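# 叠一块布，要守多少规矩

我第一次翻开那本守则，是在去Trurbridge的火车上。薄薄一本，骑马钉，封面印着“Flinotora家庭采集守则”，里面一共11条。我本来打算随便看看，结果坐过了站。

这几年写机器人，看过的标准文件不少，大多讲围栏、急停、力限、警示灯。它们很重要，读起来也很费咖啡。Flinotora这一本管的是另一件事：人拿着夹爪走进别人家的卧室，在床上抓布、拉布、叠布，把动作录下来给机器学，这中间该怎么做才算做得好。从敲门开始写，一直写到把被子拉平、把鞋穿上。我太喜欢这种写法了！

主笔Kristýna Oravec以前给洗衣厂写作业指导书，讲话很快，手里总捏着一块布。我到的时候她正和Hiếu Mai争论第四条里的一个词：布料“抓牢”和布料“夹住”，到底哪个更不容易让新人误会。两个人争了一顿午饭，最后用了“夹住”，后面加一句“指垫之间看得见布”。

“抓牢是一种感觉，”Hiếu Mai说，“夹住是一个能检查的状态。”

整本守则差不多就是沿着这个思路写的：能检查的留下，检查不了的改写，改写不了的删掉。早期稿子里有一句“动作应自然流畅”，被审稿的Radomír Slanina画了三道红杠。他在旁边写：请告诉我怎么判不合格。于是这句话后来变成了好几句很朴素的要求：接近布料时先放慢，再合拢手指；合拢以后先停一下再提；松开时手指完全张开才移走。

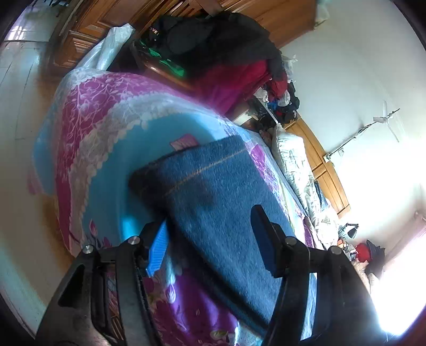
*手持夹爪伸到床面上方，两指内侧的蓝色指垫之间，是一块叠起的深蓝色布料。*

布料恐怕是最能考验规矩的东西。一只杯子放歪了，扶正就是；一块布塌下去，每次塌得都不一样。同一个角，厚的一层和叠了几层的，夹起来是两回事，碰上缝线又是另一回事。Kristýna让我自己试。我捏着手柄去够布边，第一次夹空，第二次把底下的床罩一起带了起来，第三次总算只提起了布，高兴得差点喊出声。她把我的三次都留了下来。

第五条讲的就是这个：失误不删。夹空了，带起了床罩，布从指间滑掉了，都照录，录完在单子上勾对应的一栏。操作的人不许自己决定哪一段“太难看”。要删可以，得有2个人签字，其中一个当天不能碰过夹爪。Plikeo那边负责训练的工程师Igor Krajčí很看重这一条。他说以前收到过一批特别漂亮的数据，每一次都成功，每一次都干净利落，模型学完以后遇到夹空就不知所措，因为它压根没见过谁夹空以后重新来过。

也有人不服气。Čestmír Ďurica做过多年工业机械手的验收，他认为这一条会惯坏操作者，新人知道失误也算数，手上就松了。他的办法是把练习和正式采集分开：先在练习床上把同一个动作做满20遍，由旁边的人看着，再进正式环节。守则第二版收下了他的意见，放在第三条。我问他满意没有，他说练习床太平整了，应该铺一床花哨点、软一点的。这话也记进了待议事项。

## 房间照原样

守则里我最想推荐给同行的是第六条，全文很短：“房间照原样。除危险物品与私人文件外，不收拾，不布置，不借道具。”

第一次读到时我有点吃惊。拍东西的人都有收拾桌面的本能，把衣服堆挪开，把塑料袋藏起来，把窗帘拉一半让光好看些。可是机器以后要去的地方，椅子上就是堆着衣服的，窗户就是会晃眼的，床罩上就是印着大花的。Igor给我看过一张对照表，左边是样板间采的，右边是住家采的，单看数据量左边还占优，到了真卧室里，右边教出来的明显更稳当。他没给我百分比，说样本还不够，不想让一个数字跑到标题里去。我很尊重这一点，所以标题里也没有。

“危险物品”的范围倒是写得很细：剪刀、针、热熨斗、开着盖的水杯，还有一切从床沿垂下来会绊脚的东西。线缆单独占了一条，第七条。控制器带线，录制设备也可能带线，线走过地板，人又常常盯着夹爪往后退。守则要求开始之前先沿着自己要走的路线走一遍，一边走一边用脚把线拨到身体的外侧；每换一个站位，再看一次地面。Radomír坚持要写“看地面”三个字，别人觉得多余，他说多余的字不绊人。 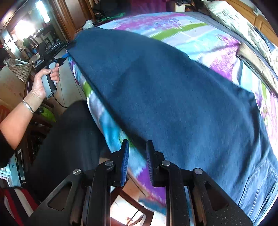 说到站位，第八条把人和布的距离也管起来了。手臂尽量不要越过布料正上方，够不着就绕到床的另一边去，宁可多走几步。这里面有两层考虑，一是越过去的时候袖子容易扫到布，悄悄改变了它的形状，二是腰受不了。Hiếu Mai对第二层特别上心。他给自己团队定过更严的规矩，连续弯腰采完一组必须坐下，喝不喝水随意，坐是要坐的。刚开始大家嫌烦，一个夏天过去，请假的人少了，这条就没人再提意见了。

手可以入镜，脸不行。第九条就这么直白。屋主的照片、信件、药盒、写着姓名的单据，在开录之前由屋主自己收好，采集的人不代劳，也不碰抽屉和柜门。录完当场给屋主回放，屋主说哪一段不要，哪一段就不要，无需解释。这是整本守则里唯一一处让“失误不删”让路的地方，两条之间还专门加了互相引用，免得新人拿第五条去跟屋主讲道理。

我跟着去过一次回访，在Stougaard，一户住了三代人的公寓。奶奶看回放看得津津有味，指出叠的方法不对，应该先对长边。Kristýna立刻掏本子。回来的路上她很兴奋，说守则里一直默认了一种叠法，从来没人写下来，也从来没人质疑过！现在第十条多了一段：折叠顺序须在单子上注明，屋主有自己习惯的，按屋主的来，并请屋主示范一遍。

## 单子上写什么

守则附了一张采集单，我觉得单子比正文还好用，任何做类似工作的团队都可以拿去改。我抄一部分在这里，措辞略有压缩：

- 布料：颜色、手感、是否有缝线或贴标，摊开、对折还是揉成一团
- 垫在下面的是什么，有没有花纹，会不会跟着滑
- 光从哪边来，录制途中有没有变
- 指垫：开始前擦过没有，有没有磨平的地方
- 夹爪空合三次，两指是否同时到位
- 失误：夹空、带起下层、滑脱、其他
- 谁操作，谁在旁边看，谁填这张单子

最后一行要求三个名字，人手不够时后两个可以是同一人，第一个不行。操作的人给自己填单子，再老实的人也会把“滑脱”写成“松开”，Čestmír说他自己就写过。

指垫那一行值得多讲两句。带棱的橡胶垫用久了，棱会一点点磨圆，操作者的手会不知不觉地补偿，捏得更紧、角度更斜，自己一点感觉都没有。守则规定夹满900次就换新的，两边一起换，旧的装袋写上日期留着。Radomír办公室的抽屉里有一大排这样的小袋子，他一只一只拿给我摸，能摸出哪一只属于惯用左手的同事。我摸不出来，但他说得眉飞色舞，我也跟着信了大半。

第十一条，也就是最后一条，讲怎么改前面十条。谁都可以提，提的时候必须附一段录像，哪怕只有几秒钟；没有录像的意见先记着，等有了再议。改动生效之前，由没参与讨论的人拿着新条文去做一遍，做得下来才算数。上一次被退回的是关于毛绒布料的补充，条文说“顺着绒毛方向提起”，试做的同事在床边站了半天，问绒毛方向怎么看。

Kristýna现在正改这一句。她托我问问读者里有没有做毛毯或者抓绒衣的师傅，你们平时是怎么跟学徒讲绒毛方向的，用手讲还是用眼睛讲。来信寄到编辑部，我转给她。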